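Mirkside Help Center > Wallet > Closed tickets

Subject: Withdrawal stuck on "Broadcasting" – balance is neither here nor there
Product: Mirkside Wallet, desktop
Status: Solved
Opened: Thu 13 March

Original request

I moved 1,981 USDC out of my Mirkside wallet to my account at Talitz this morning. Mirkside says "Broadcasting." It has been saying "Broadcasting" since before breakfast, with a little spinning coin that I have come to dislike personally. Talitz says it has never heard of the money. My available balance in Mirkside is now zero, so at least one of the three of us is convinced the transfer happened.

Already tried:
Restarted the app.
Restarted the computer.
Pressed "Speed up," which produced a message saying the transaction had been sped up. Nothing else about it changed.
Read the help article "Why is my transfer pending?", whose answer is that it has not completed yet.

The wallet gives me a transaction hash, but when I paste it into a block explorer I get "not found." Please advise. I was planning to do other things with my day.

Reply from Mirkside Support

Thanks for the detailed report. When a hash isn't found on the explorer, the transaction usually never left your wallet's queue. Could you check Settings > Network and tell us which node is selected? Please also look under Activity > Advanced for any earlier transaction marked "Queued." Please don't send us your recovery phrase.

Customer reply

Node is set to Zastance, which I don't remember choosing, though I also don't remember choosing most of the settings in there.

There are 2 entries in Advanced. The lower one is a token approval I started last April and evidently wandered away from. It's still queued. It has been waiting nearly a year for its turn and the withdrawal is standing politely behind it.

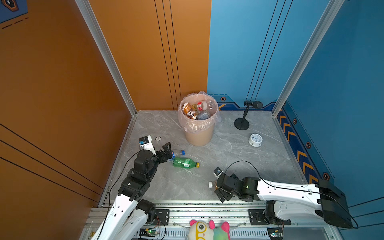
I tried canceling the old approval and got "Insufficient funds for network fee." The fee has to be paid in ETH and I have a few cents' worth. So I can't send my money until I cancel the thing I forgot about, and I can't cancel it without buying more of something else. I'm told this is the future of finance.

Reply from Mirkside Support

That explains it. Transactions from one address go out in order, so the old one blocks everything after it. Please do the following:

1. Add a small amount of ETH to the same address, on the same network.
2. In Settings > Network, switch from Zastance to Default. Zastance was retired and no longer passes transactions along.
3. Open the old approval and press Cancel. Wait for "Confirmed."
4. If the withdrawal doesn't move within 15 minutes, press Resend. Don't create a new one.

Customer reply

Step 1 took the longest. Talitz wouldn't let me withdraw ETH until I had confirmed my email, my phone and my date of birth, which hasn't moved since they last asked.

Steps 2 and 3 worked. The approval is dead. The withdrawal sat there for the full 15 minutes and then some, so I pressed Resend. The hash changed, and the explorer found the new one right away. Talitz is showing the deposit as "Arriving."

Two suggestions, if anyone collects them. If a node has been retired, the app could mention it. And "Broadcasting" is a strong word for a message that hasn't left the building.

Customer reply

Credited in full, 1,981. The spinning coin has stopped. You can close this.

Reply from Mirkside Support

Glad to hear it. We've passed both suggestions to the wallet team and are marking this ticket as solved. It will reopen if you reply.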